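Capítulo 7
Quando o braço empurra o que não devia: falhas de contato em tarefas de mesa

Objetivos do capítulo
Reconhecer uma falha de contato pelo registro de força.
Distinguir erro de percepção, erro de planejamento e erro de montagem.
Saber quando parar a célula. E quando não religar.

7.1 Um caso para começar

Março, fim de turno, bancada didática da Idska. Tarefa simples: um braço com ferramenta cilíndrica, reta, sem garra, empurra blocos coloridos sobre uma tábua até formarem os grupos pedidos. Estrela com cilindro, por exemplo. Nada de pegar, nada de levantar. Só empurrar.

O ciclo rodava bem havia 40 tentativas. Na seguinte, o braço desceu 2 mm além do previsto, encostou a ponta na tábua e continuou o movimento lateral como se nada fosse. O limite de força estava em 54 N. O valor medido não chegou lá. Portanto, nenhum alarme. A tábua se deslocou, a calibração foi junto, e o programa seguiu empurrando blocos que, para ele, estavam em outro lugar.

Guarde esse ponto: a falha grave não foi o contato. Foi o silêncio depois dele. 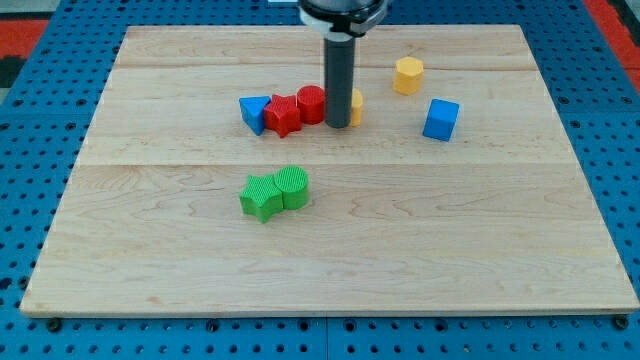
O primeiro relatório culpou a visão. Compreensível – os blocos apareciam deslocados em relação ao mapa, todos na mesma direção. Mas um erro de detecção costuma atingir uma peça ou outra, conforme a cor, o brilho, a oclusão. Quando todas erram juntas e igual, desconfie da referência. Foi o que fez a equipe da Viken, chamada para a segunda análise: mediu a posição da tábua antes de abrir qualquer linha de código. Estava fora do lugar.

E por que a ponta desceu demais? Colar da ferramenta mal apertado depois de uma troca. A haste assentou mais baixa, o programa continuou usando o comprimento antigo. Dois milímetros. Em uma tarefa de solda talvez alguém notasse na hora; empurrando blocos, ninguem notou.

7.2 Três camadas de erro

Convém separar, desde já, o que os relatórios misturam.

Montagem. O mundo físico não corresponde ao modelo: ferramenta trocada, base solta, parafuso sem torque. No caso acima, a origem está aqui.

Percepção. O modelo não corresponde ao que o sensor deveria ver. Uma peça escondida atrás da própria ferramenta é o exemplo clássico: a câmera vê só um pedaço, o sistema estima o centro errado, o empurrão sai torto.

Planejamento. Mundo e modelo batem, mas o caminho é ruim. Peças encostadas umas nas outras são terreno fértil. Empurra-se uma, vão todas.

Na prática as camadas se contaminam. O erro de montagem vira erro de percepção aparente, que vira trajetória absurda. Por isso o diagnóstico começa de baixo, pela mecânica, mesmo quando o sintoma está em cima.

7.3 O limite de força não basta

Muita gente configura um único limite e vai embora. O método Wattanapong, que usaremos no resto do capítulo, pede dois: um de pico e um de persistência. O de pico pega a batida. O de persistência pega o atrito baixo e constante, a ponta raspando, exatamente o que passou batido na Idska.

Com o registro a 1,000 amostras por segundo (mantemos aqui a notação do controlador, vírgula de milhar) o atrito aparece com clareza: um patamar baixo que começa na descida e não volta a zero. Quem só olha o máximo não vê nada. Ver o exercício 7.4, em que o aluno recebe o registro cru e e precisa marcar o instante do contato.

7.4 Procedimento de parada

Adaptado da ficha Stakel, versão curta, para bancada:

Parar o movimento. Não recolher o braço ainda.
Anotar a posição da ferramenta e salvar o registro de força.
Afastar as mãos da área até o controlador confirmar o freio.
Recolher na vertical, em velocidade reduzida.
Medir o comprimento da ferramenta e conferir o aperto do colar.
Conferir a tábua contra a referência da base.
Só então recalibrar.

A ordem importa. Recalibrar antes de medir apaga a evidência, e a célula volta a rodar com o mesmo defeito. Na Idska religaram duas vezes antes de alguém pegar o paquímetro.

A seção 7.5 trata do modelo de contato ponta–superfície, com rigidez da tábua incluída. Revise antes o atrito de Coulomb, capítulo 3.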